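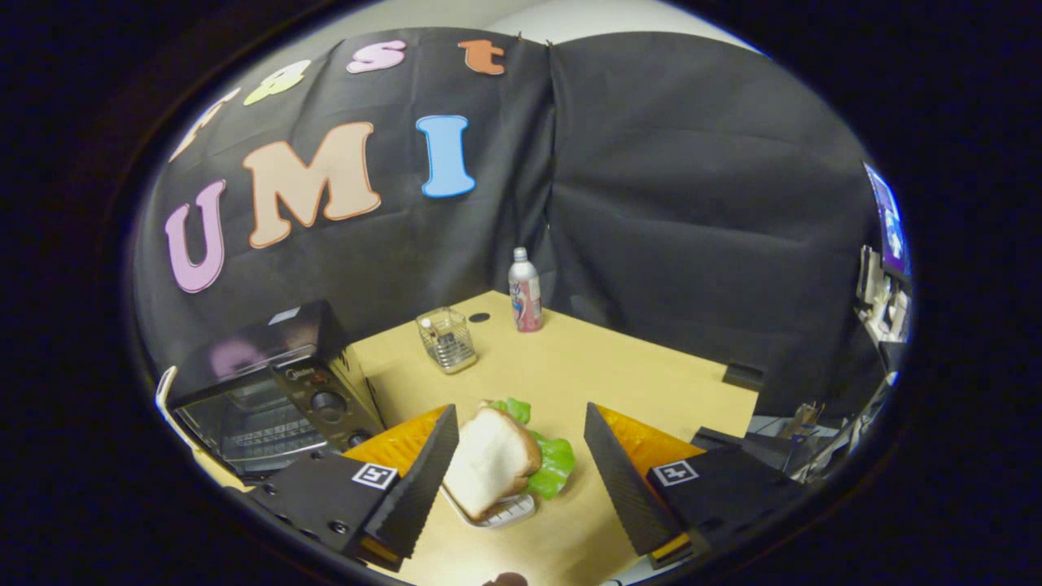 Dye notebook, May, continued from the marigold pages

Started the pot a little after 8 in the morning, which is late for me, but Thoa Đồng had stopped in with a bag of onion skins she's been saving since winter and we got to talking. The skins weighed out at 676 grams, yellow and red mixed. I had meant to keep the two kinds apart and then looked at how thoroughly they'd gotten into each other in the bag and gave up on that idea entirely.

The wool is the same batch from Hindstead as last time, the two-ply, scoured the evening before and left to soak overnight in the blue bucket. I do love this yarn. It drinks up color like nothing else I've tried, though it felts if you so much as look at it sternly, so please, whoever uses the rest of it, go easy with the stirring!

Alum at the usual strength, an hour at a low simmer, then left to cool in its own liquid. Uyên Khổng asked me why I still bother with cream of tartar and I didn't have a good answer for her. My first teacher used it, and so I use it. We agreed to leave it out of three of the skeins and see. Those have a double knot in the tie. The others have a single knot.

Skins simmered for an hour and strained through the old pillowcase. The smell was soup, all the way out to the parking lot (Tươi Quách came in asking what was for lunch, and I felt a little bad for her). The liquid was a deep brown-red, much darker than the batch in the spring before last, and I got nervous and took the first skein out at 20 minutes. Should have left it. It dried to a pale gold that is pretty enough but no different from what we get out of half the weeds in Cenville.

The rest stayed in until the pot was down to 71 degrees on the old Celsius thermometer, then went back up and held there for the afternoon. These are the good ones. A proper burnt orange, warm, with a bit of brown in the folds where the tie was too tight. I need to tie looser. I have written that on some 3 pages of this notebook already and I suppose I will write it again.

About the tartar: side by side at the window I can't tell the double knots from the single knots. Uyên thinks hers are a touch duller. Hạnh Bạch thinks hers are brighter. I'd like to do it over with a white wool that isn't the Hindstead before I change the recipe card.

Iron dip, last thing before cleaning up. One skein only, a pinch of iron in warm water, in and out in under two minutes. Went to a mossy green that I'm very fond of and want for the border of the Irnia blanket. Gunther Albers wants the same shade for his vest, so we'll need a second pot and a lot more onions. Ask the Kim kitchen whether they'd keep their skins for us, and bring them a proper bin with a lid this time.

Yardage left on the shelf after today is 2,964, counting the cone but leaving out the bits in the basket.

Still to do: light test cards for the window, one strip from each skein with half covered in foil. Rinse the pillowcase again. Find the other wooden spoon.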